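Wender Kitchen Basics, Book Two
Angus Pryor and Vaughan Trevaskis

Chapter 8
The Table Before the Food

Covers: surfaces, clearing down, laying out, reach, small tools, bread on the table
Goes with: Unit 2855, practical and written parts
You will need: your notebook, a cloth, a plain light table, any four things from a kitchen drawer

Start here even if you skipped Chapter 7. Most people skip Chapter 7.

Book One was knives, heat, stock, washing up. All of that happened on a table and we said next to nothing about the table. Fixing that now. This chapter is short on cooking and long on where things go. You will peel one carrot in it, near the end, and that's your lot until Chapter 9.

Words you'll meet: worktop, clear-down, lay-out, near edge, far edge, reach, parking. All in the list on page 109. Parking is our word, the examiners say "temporary placement". Use theirs in the written part.

8.1 The surface

Steel, wood, stone, coated board, plastic. Kitchens have all of them, sometimes in the same room. For this chapter use a pale one if you can get it. White or off-white, smooth, matte. Crumbs show. Smears show. A shiny top throws the lights back at you and hides grease at certain angles, so if yours is shiny, crouch down and look along it before you trust it.

Pale tops do have shadows on them, soft grey ones, and first years scrub at shadows. Every November, without fail. Move your hand over the patch. If it moves, leave it.
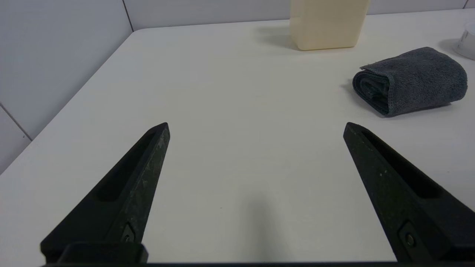
Why wipe a table that already looks clean? Looking clean only tells you about the dirt big enough to see. Wash with hot soapy water, rinse, then use the sanitiser and leave it for as long as the bottle says.

Two cloths. One for washing, one for drying, and the drying one never touches soap. Fold each into quarters, turn to a fresh face when the first is dirty. Work from the far edge to the near edge in overlapping strips. Corners last, they get forgotten. So does the underside of the lip where everyone puts their fingers.

Edges matter more than you'd think. At the old Drasov site the tables had a square edge and flour packed into the join below it, you could scrape it out with a spoon. Rounded corners are easier. Run the cloth round them in one go.

Try it (A)
Wipe down your table in strips. Let it air dry. Then a clean white paper towel, dry, pressed down hard and pulled the full width. Look at the towel. Write down what you see, even if it's nothing.

8.2 What earns a place

Everything on the table gets in the way of everything else. Rule in our kitchen: if you won't touch it in the next job, off it goes. Shelf, rack, second table. A second surface beside the first is worth having, set a bit higher if there's a choice, and that's where the stacks live. Trays, boxes, folded stuff.

Angus wants it noted that he allows one exception, the salt. Vaughan doesn't.

Common things that don't earn a place:
- the packet, once it's been emptied
- your phone
- a lid (see parking, 8.4)
- the tool from the last job
- anything you put down "for a second"

A lay-out for one person making one snack plate might be four things. Five at a push. Learners tend to put out twice what they need and then work in a gap the size of a saucer. We've watched it happen with 200 learners on the Wender course and the ones who finish early nearly always have the barest tables.

8.3 Near, far and to the side

Stand square to the table. Elbows in, hands flat. The bit your hands cover without leaning is the near zone. Stretch your arms, no bending at the waist, thats the far zone. Past that it might as well be in the cupboard.

Near zone in the middle stays open. Always. It's where the work happens and where the board will go. Food waiting its turn sits to one side, within a hand's reach. Containers just behind the food. Tools you need once go at the back, lying flat, handle all the way on the table.

Left or right? Depends on your hand. Right handed people usually do well with food on the left and the finished stuff going off to the right. Swap it if you're left handed. Don't let anyone tell you there's a correct side, the Nepia handbook used to say there was and they dropped it.

Small lay-out coming up. Round bun over on the left, golden brown, shiny on top with a few fine cracks. White plastic tub behind it, a touch to the right, open so you can look down into it. Peeler right back towards the far edge with its grey handle to the left. The middle at the front is left clear of food and tubs. Copy the arrangement into your notebook as a plan, from above, simple shapes only. A circle will do for the bun. Then mark your own near zone and far zone over it in pencil.

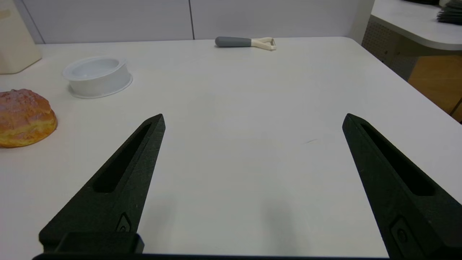 8.4 Parking

Parking means putting something down with the plan of picking it up again. Lids, spoons, the half an onion. Choose the spot before you start. A small plate works well. So does an upturned lid. The bare table is a poor choice for anything wet, as you'll be wiping again.

Peelers. Two main sorts, the straight one that looks like a thin knife and the Y-shaped one with the blade across the top. The Y sort lies flat quite happily. Park it blade away from you and away from whoever works next to you. Never in a bowl of water, never under a cloth. Hands go in there.

Tubs. A round tub wants to be open end up when it's for peelings. Check it stands steady before you fill it. Press the rim on one side with a finger, if it tips, change it. Tall narrow ones are bad for this, short wide ones better.

Bread and buns. A bun set straight on the table is fine for practising lay-outs and drawing plans. For one you mean to serve, use a board or a plate, with raw veg and peelings kept well off. The paler band round the lower part of a bun is usually where the sides browned less than the top. It's softer there and it's where your knife goes in, see Chapter 11.

Try it (B)
Lay out a bun, a tub, a peeler and a carrot. Peel the carrot into the tub. Have a partner put a pencil mark in your notebook each time you cross one arm over the other. Move one item. Peel another. Compare the marks.

8.5 Clearing down as you go

Little and often. After each job, three moves: waste out, tool away, wipe. Do it in that order or you'll wipe twice. The Manorine team run it as a call, someone shouts "down" and everybody does their three. Noisy but it works. On your own just build it in between jobs untill you stop having to think.

Before you go on to Chapter 9
Plan drawn and labelled. Try it (A) and (B) written up, half a page each is plenty. Learn the spelling of sanitiser, it gets marked. Bring your own peeler next time if you have one you like, otherwise take one from the second drawer and put it back there after.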